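Buy the Fingers Last

Posted 29 Mar 2025

Most gripper comparisons I read rank hardware by stroke, force and payload. These are real quantities and they are easy to print in a table. They also say very little about whether a gripper will do a given job on a given arm. After a long run of side-by-side trials at our Hinderham bench, my view is that the finger profile and the approach angle decide most of the outcome, and that the actuator behind them is close to a commodity for light kitchen objects.

The task is plain. A piece of fruit starts in a dish and has to end in another dish without the rim being touched. We run it on two arms of the same make over a taped table, first with the Lirnov fingers and then with the Fehr set. Every combination gets 100 attempts. A trial is scored by contact with the dish, by slip, and by whether the arm had to replan its wrist. Cycle time is logged but I give it little weight.
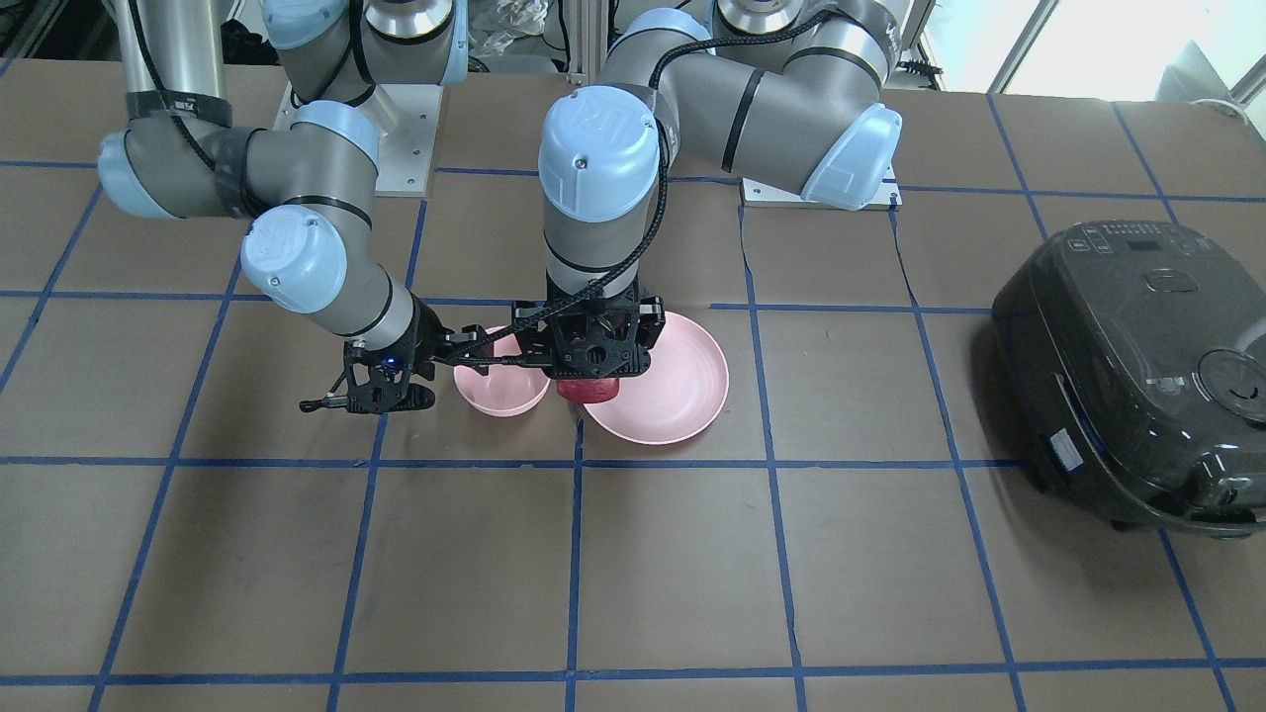
A vendor sheet assumes the part is presented in open space. Dishes remove that assumption. A shallow plate lets the fingers come in from nearly any side. A deep bowl leaves one usable direction, straight down, and the clearance between finger and wall becomes the limit long before grip force does. In our July runs, 49 of the failed attempts with the wider fingers were wall contact. Slip accounted for 14. No increase in force would have changed the first number, and force is what the sales material talks about.

The usual answer is a softer finger. I think this is oversold. Compliance hides a position error of a few millimeters and then passes the error on to the release, where the part leaves the finger at an angle that was never commanded. If the object is round, it rolls. A stiff finger with a thin tip fails earlier and more visibly, and a failure that is visible at the grasp is cheaper to debug than one that shows up at the drop.

The second point is about the controller. We tried the Fovlow force loop against plain position control with a fixed closing width. On the plate the two were equal within the noise of the test. In the bowl the force loop was better, but only after the approach had been corrected by hand. Before that correction it closed on the wall and reported a good grasp, because a wall pushes back as well as a fruit does. A controller can't repair a bad approach, and a comparison that changes both at once has measured nothing useful.
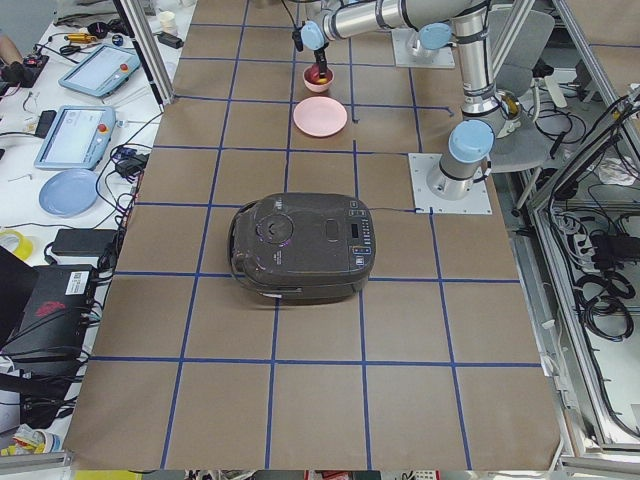

Camera placement deserves the same suspicion. A fixed view from the side gives a clean read of height over the rim and a poor read of depth into the dish. A view from the head of the work area does the reverse, and the wrist tends to block it at the moment it matters. I would take two cheap cameras over a single expensive one, and I would spend the savings on calibrating them every morning. Ours drifted by around 30 pixels over one week - enough to move a thin fingertip from the gap onto the rim.

The tape grid is less precise than a machined fixture, and I have been told more than once to replace it. I disagree. Tape can be relaid in minutes, it shows up in every view, and it lets an operator reset a dish to the right cell without a gauge. The error it adds is small next to what the fingers bring.
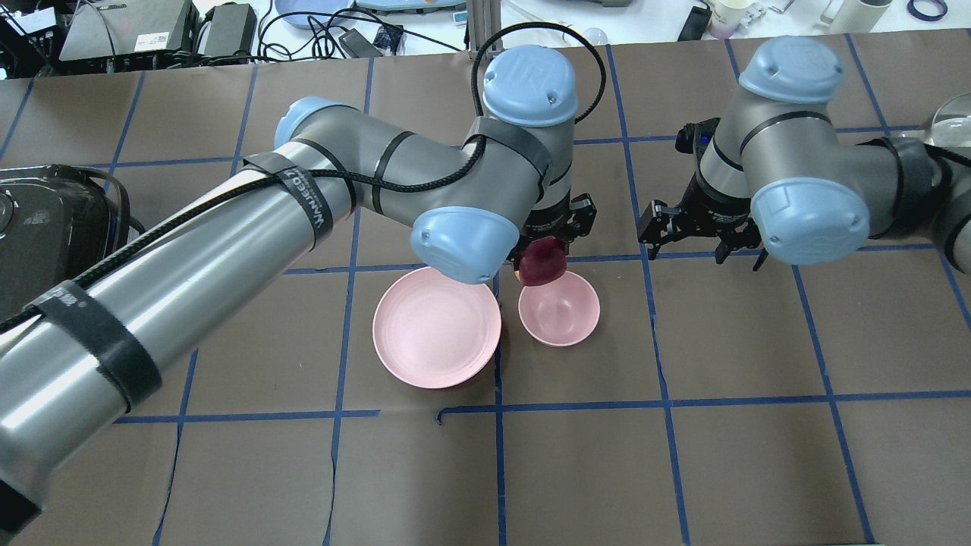 Left arm with the apple just above the bowl rim; right gripper open and empty.

So my advice to anyone writing a purchase request is to start with the container. Measure its inside width, subtract the part, and divide what is left by two. That number is the thickest finger you can use, before any allowance for position error. Then choose an arm that can hold the wrist vertical over every cell you care about, and test it at the far cells first. The gripper body can wait until those two items are settled. We ordered ours in the opposite sequence and ended up grinding down a set of fingers that had cost more than the cameras.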